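Towel folding

Towel folding is the household practice of reducing a flat cloth to a smaller flat cloth so that it can be put somewhere and, shortly afterward, unfolded. It is usually taught by a parent and corrected by a spouse.

Microfiber

Microfiber towels reached most homes by way of the car wash. They are light, grab lint with enthusiasm, and slide over themselves when stacked. The usual advice is to work on a hard surface, take hold of the hemmed edge, and bring it over in one motion. A bed will do, though the fold tends to sink into it and come up crooked.

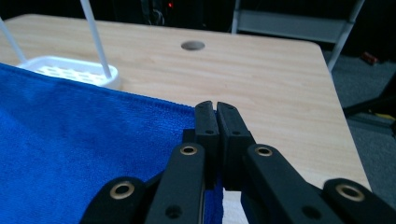 Edem Sowah objects to the hard-surface rule, arguing in a letter to the Hurndale Household Review that a towel folded against the chest comes out just as square and leaves the table free for supper. The Review printed a correction to the letter in March, concerning supper.

Methods

The half fold is the oldest and needs no explanation, which has not stopped anyone. The Harnholm fold, or thirds, hides both long edges inside and is favored by people who have guests. The Usetska roll takes up little room in a drawer but comes undone if looked at. In a survey of 584 homes by the Hurndale Review, most people said they used thirds. Most of their closets
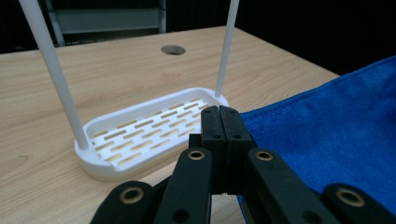 suggested otherwise. The survey also found a sizable group who fold nothing and describe the result as a basket.

Bunching

A bunched towel is one that has been set down by someone who meant to come back. Mulcahy's Linen Handbook, which runs to 601 pages, gives bunching a single paragraph and a disapproving footnote. The cure is to find any corner - the nearest is fine - and pull until a second one shows up.

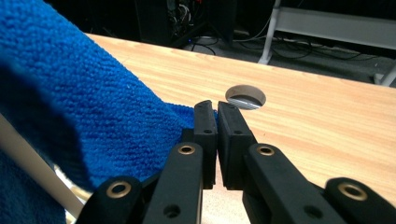 Once two corners are in hand, the rest of the job is the same as for any other towel. Mulcahy recommends a brisk shake at this stage, away from cups.

Work surface

A plain desk makes a good folding table if it is cleared first. Desks with a cable hole are acceptable, and small washcloths should be kept clear of it.

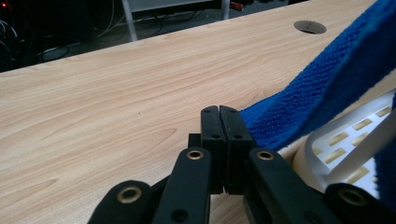
Light wood-grain desktop with cable hole; blue fabric at the fingertip pads.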